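Resources / School Finance / Presentations

Speaker notes: Public school foundations and the small gift
Session 3, Tuesday, 9:15 a.m.
Presenter: Anathi Visser, Office of Development, Coltholm School District

Slide 1. Opening
Good morning. Thank the hosts and introduce Ariel Enriquez, who will take questions on accounting at the end. State the subject plainly: how a district of our size receives, records, and spends private donations under the district foundation. State grants are covered in the afternoon session.

Slide 2. Where we began
Before the foundation was formed, each school accepted gifts on its own. Principals kept separate records, and the central office learned of many donations only at the annual audit. The board asked Siham Jaber to review the practice. Her report recommended one account, one gift form, and a written policy on naming rights. The board adopted all of it except the section on naming rights, which was sent back for further work and is still open.

Slide 3. The gift form
Hold up the two-page form. Point out the box for restricted purpose. A donor who writes "for the library at Menby" has made a restricted gift, and the money may not be moved to another school without written consent. Pause for questions. This point causes more confusion than any other in the policy.

Slide 4. Participation
Last year 716 households gave to the foundation. Of these, 259 had never given before. Most of the new donors came through the classroom appeal in February, led by Anel Mnguni. Do not read out the figures by school. They are in the handout, and the smaller schools have asked that they not be compared in public.

Slide 5. Grants to teachers
Teachers apply twice a year. Requests must be signed by the principal and must list any cost that will continue after the first year. Mention the kitchen classroom at Brostemdale Middle School, funded in the second round. The district pays for upkeep; the foundation paid for counters and fittings only.
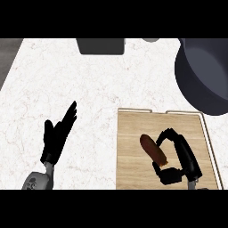 Countertop in white marble with gray and pinkish-brown veining. Computer rendering.

Slide 6. What we would change
The deadline for fall requests falls too close to the start of school. Tzu-hsuan Yeh has proposed moving it back by three weeks, and the board will take this up at its next meeting. We also need a clear rule for gifts of equipment. At present a donated item can reach a school before anyone has agreed to insure or repair it.

Slide 7. Questions
Refer questions about tax receipts to Ariel. Copies of the gift form and the policy are on the table by the door. If time is short, skip the second handout and go straight to questions.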